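Do you need to rinse the recycling? I went and asked

My water bill went up again in August, and the notice that came with it had a cheerful paragraph about how each household can "do its part." One of the tips was to skip rinsing. A week later the hauler's calendar arrived, the one that hangs inside our pantry door, and it told me to rinse everything until clean. Same town, same trash, two flyers.

I've been rinsing yogurt cups for most of my adult life and I would like to know if I've been wasting my time. I'm the kind of person who gets annoyed by a rule long before I check it, so this summer I decided to check it.

First I called the hauler. The woman who picked up was friendly and told me that containers should be "clean, dry and empty." I asked how clean. She said clean. I asked whether a peanut butter jar with a film on the inside would be pulled out, and she put me on hold, and when she came back she said to use my best judgment. My best judgment was the reason I had called.

Then I called the city. Osenville has a solid waste desk, which is one man, and he was more talkative. He said the rinse rule came in when the city went to a single cart for everything, because a half-full soda bottle that used to ruin nothing now gets poured over the newspaper. That made sense to me. It also means the rule is mostly about paper, and nobody had ever put it to me that way. If he's right, the thing that matters is that the jar doesn't leak, and the film of peanut butter is a much smaller problem than the inch of pickle juice. I asked if he had anything in writing. He did not.

The flyer from the hauler says that 3,000 tons a year come out of the carts in our area. It doesn't say what happens to them. I wrote back asking how much of that gets sold and how much goes to the landfill, and got a PDF of the same flyer.

So I did what I could at home. I kept every container we emptied for a while and measured the water I used to rinse them. My method was a dishpan and a kitchen measuring cup, so please don't quote me to anybody. Over the stretch I kept it up we put out 121 containers, and I wrote each one down on the back of the calendar. Cans were easy. Anything that had held oil or nut butter was a hog, and those few jars took more water than all of the cans put together. A swish with leftover dishwater did nearly as well as hot water straight from the tap, by eye anyway, and cost me nothing extra.
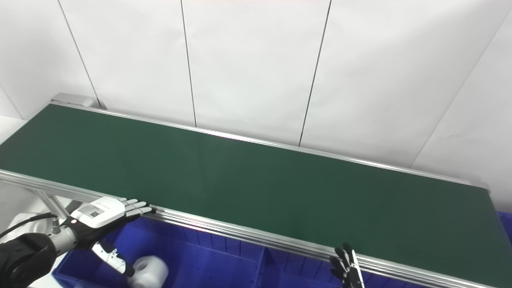
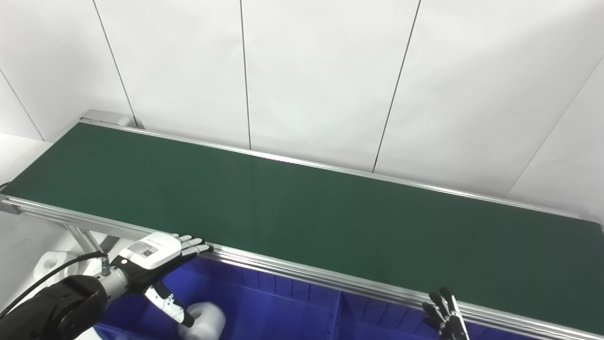 A green conveyor belt with aluminum rails on both sides, in front of a white paneled wall.
Tsutomu Iwasaki
Writer and editor of this blog

I also read what I could find, and most of it was bad. There is a particular kind of article that says one greasy pizza box can spoil a whole truckload. I've now seen that sentence, in almost the same words, on so many sites that I started following the links backward. One goes to another article. That one goes to a quote from a spokesman for some county. The county's page is gone. Maybe it's true! I'd just like somebody to have weighed something.

The other side is no better. There's a fashion for saying that recycling is all for show and you might as well throw the whole lot in the trash. The people who say this seem very sure, and when I look for what they're standing on it's usually one news story about one warehouse. Metal cans get bought because metal is worth money. I don't need a flyer to believe that. I'm less sure about the black plastic trays that mushrooms come in, and I notice that the flyer gets vague right around there too.

My neighbor across the street soaks off the labels. I asked him why and he said they make you. They don't. I've read the calendar front and back, including the part about antifreeze. He's going to keep doing it, and I guess it isn't hurting anyone, but that's a lot of evenings at the sink with a butter knife.

I put the same question to my sister in Jeddale, where they still have separate bins, and her town says nothing about rinsing at all. Nothing about lids either. Ours wants lids on. Ours used to want lids off, and I have the old calendar to prove it. I asked the solid waste man when that changed and he said it had always been lids on. I offered to bring him the calendar. He said that wouldn't be necessary.

What I do now, for whatever it's worth to you:

Cans get a swish in the dishwater after the plates are done.
Bottles get emptied, all the way, and that's it.
Peanut butter jars get scraped with a spatula, and if they still look awful they go in the trash and I don't feel bad.
Pizza boxes get torn in half. Clean half in the cart, greasy half out.
Lids on, until the next calendar.

I can't tell you that any of this is right. I can tell you that it uses less water than what I was doing before, and that the cart smells about the same, which in late summer is not a compliment.

If you work at one of the sorting plants and would like to tell me I'm wrong, please write. I mean it. I'd rather hear from someone who has stood there for a shift than read one more list of tips. And if anyone has a source for the pizza box thing that goes back further than a spokesman, I'll print it here and eat my words.

Next time I'm going to look into those "flushable" wipes, as the plumber has opinions and I've already got the receipt.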